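Braided Belt by Dakard: five months in, and I'm a convert

I bought the Dakard braided belt in February because my old leather one had given up at the third hole, and I'd been stuck between sizes for years. A braided belt has no holes at all. You push the prong through the weave wherever you like, and that sounded like the answer to every big lunch I've ever had. I ordered the 36 in brown.

It's so comfortable! The weave gives a little when you sit down and pulls back when you stand, and I stopped noticing it by the second day. I wear it mostly with denim shorts, and it looks right with faded blue in a way a stiff black belt never did for me.

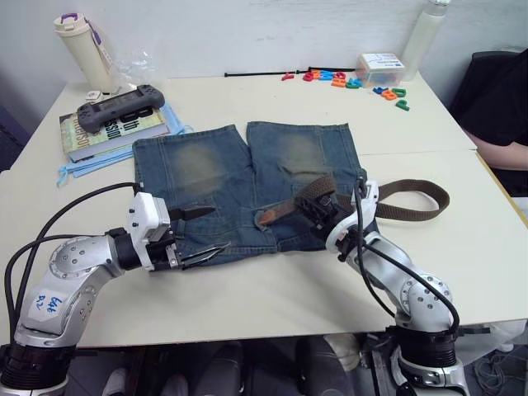

Brown braid with medium-wash denim shorts. The leather tip goes in first.

Threading takes a bit more patience than with a flat strap. The braid is thick, and on shorts with narrow belt loops it bunches up as you pull it through. My trick is to lay everything flat on a table and feed the belt through before I get dressed, one loop at a time, with plenty of slack. If your loops are really tight (my Motberg chinos are the worst for this), try the belt on them before you throw out the packaging.

The leather tip is my favorite part. It's smooth and rounded, so it slides under a loop without snagging, and it makes the whole thing look more finished than the price would suggest. I also tried the Rosenthal version, which costs 8 dollars more and has a squared tip that caught on nearly everything.
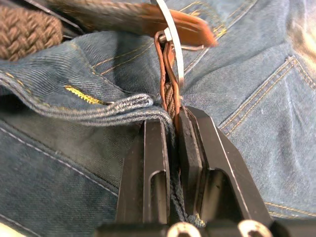
Page last changed: February, 5:50 p.m.

The keeper loop is narrow leather, and it was snug out of the box. I had to wiggle the tip through for the first week or so, then it eased up nicely. The buckle is small and silver colored, pretty plain, and I like that it doesn't dig in when I bend over.

Complaints? Only a little fuzz on the weave where the prong goes in most often. I move it over a strand now and then and it's fine. I'm already eyeing a second one in navy.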